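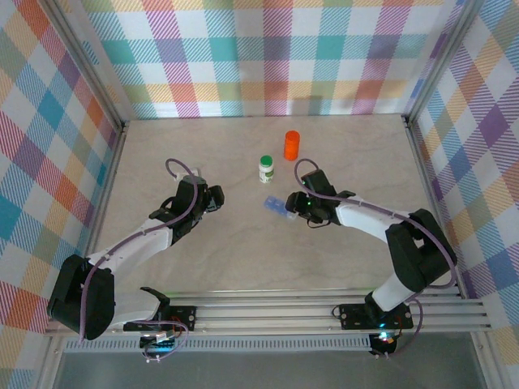
Plaid for a small sewing room, too much?

mossybutton
I'm redoing the back bedroom and I've fallen hard for pastel plaid. Pinks, teals, a little yellow, the whole candy jar! The one I want is Camine from Sutherland, 400 a roll at the shop in Cesevard (ouch) and I'd need 2. Has anyone put plaid on every wall and still liked it by December?

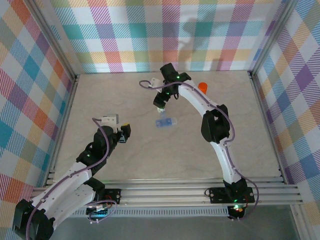 dorrit811
Do it!! I papered my hallway in a big check and I still grin when I come home. Start from the middle of the longest wall, and drop a plumb line first, since old houses lie to you.

quarterinch
Gotta disagree. One wall, then paint the others a color pulled out of the stripes. Matching plaid at the corners made me cry, and I've hung a lot of paper.

mossybutton
But one wall feels like chickening out! Look how cheerful it gets with more of it:

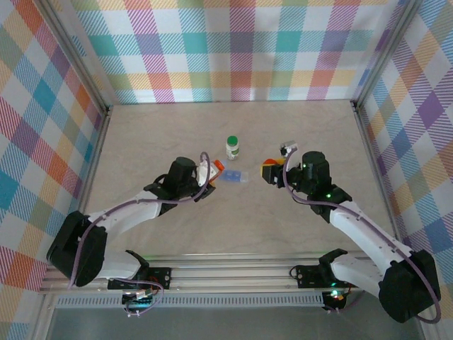 Pastel plaid on the walls, pale beige below

dorrit811
Oh I love that. The plain surface lets the pattern sing.

quarterinch
Okay, prettier than I expected. Still, order an extra roll for the repeat. And what about trim?

mossybutton
Green! A real leaf green, maybe Mivasetti eggshell. Something like this:
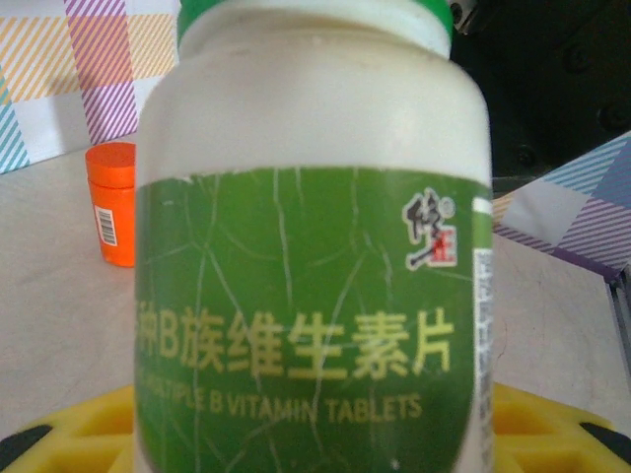

Trim color idea: the green on the label, minus the cracks

quarterinch
Too dark with pastels. Go a couple of shades lighter.

dorrit811
Nope, keep it strong, it'll look fantastic. Get a sample pot and try it behind the door!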